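Hernán Giraldo kommt direkt von der Probe, Kaffee in der Hand, keine Zeit. Seit März leitet er den Chor Clistulum, 40 Leute, die meisten ohne Noten. „Die lernen alles übers Ohr. Dauert länger, sitzt dann aber.“

Angefangen hat er mit sieben Sängern – in einer Küche.
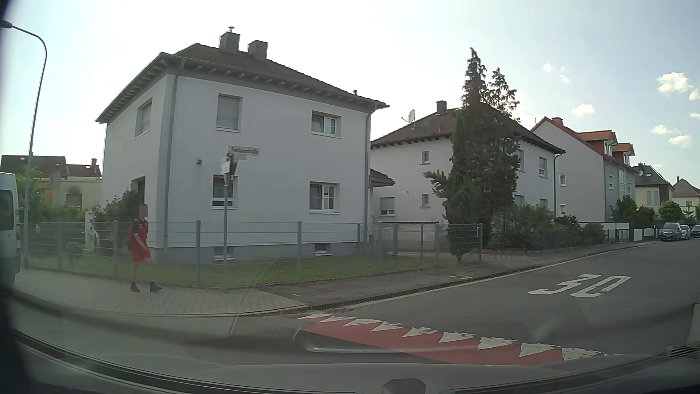 Und das Repertoire? Kurze Pause. „Alte Wiegenlieder, Arbeitslieder, auch mal was Neues von Eusebio Arboleda. Der schreibt furchtbar hohe Tenöre.“ Er lacht. Beim Sommerkonzert soll sein Zyklus „Navidside“ ganz erklingen, rund 70 Minuten, ohne Pause. Ob die Stimmen das durchhalten? „Die Altistinnen schon. Bei den Bässen mus ich noch reden.“

Geld ist knapp, 2.917 Euro für die ganze Saison. Davon gehen Noten ab, Saalmiete, Fahrten. Reicht das? „Nein. Wir singen trozdem.“

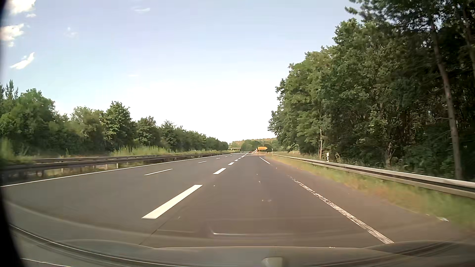 Mehrspurig geradeaus, Bäume auf beiden Seiten.

Dann muss er los.

Zuletzt erschienen
Broltesier: Neue Orgel, alter Streit
Quispe spielt wieder solo
Wie viel Probe braucht ein Laienchor?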